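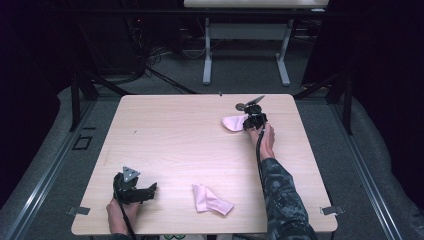

Marnie Oldcastle
List moderator, Lusier Household Swap

February 16, 2019

Re: Re: hard water and towels that won't soak anything up

Hi all,

Picking this one back up, I let it sit way too long in my drafts folder. For anyone who missed it the first time, this was the original question:

> We moved out to the Pfister side of town last fall and ever since then
> my towels feel like cardboard. They just push the water around! I've
> tried more detergent, I've tried the softener my mother swears by, and
> I think they're getting worse. The house has no water softener and we
> can't put one in until at least March. Is there anything I can do in
> the meantime, or do I just buy new towels and ruin those too?

Please don't buy new towels yet! I was in the same boat when we lived out there, and the first thing I'd do is stop using the softener. It leaves a coating on the cloth, and a coated towel can't drink. Same goes for dryer sheets (I know, I know, I love the smell too).

Second thing, use less detergent. I used to fill the cap to the top line and now I use maybe a third of that. With hard water you do lose a bit of cleaning power, so I add a scoop of washing soda to the drum before the clothes go in. The plain box from the Candik hardware store works fine for me, and it lasts forever.

For towels that are already stiff, I do one long soak. Hottest water the label allows, washing soda, no detergent at all, and leave them sitting for 4 hours. The water goes gray and kind of horrible – that's years of old soap coming out. Then a regular wash, then an extra rinse. If they still feel waxy, do it again next week. Mine needed two rounds, and the bath mat needed three.

A few people asked off-list about vinegar in the rinse. I've done it and it's okay for softness, but I quit after I read that it can be rough on the rubber seals in some machines. Check your manual. And never in the same load as bleach, please.

Oh, and dish cloths! They get the same buildup, only with cooking grease mixed in, so I soak those by themselves in the sink. I keep mine out of the towel load completely now. Anything red or pink gets its own first wash too, after an incident with my husband's undershirts that I'm still hearing about.

On drying, a good hard shake before they go on the line makes more difference than anything I ever bought in a bottle. If you've got a dryer, 14 minutes on low at the end fluffs them right up.

Does anybody still have the Clirnine test strips that were going around at the last swap? I'd love to borrow a couple and try our tap again.

Marnie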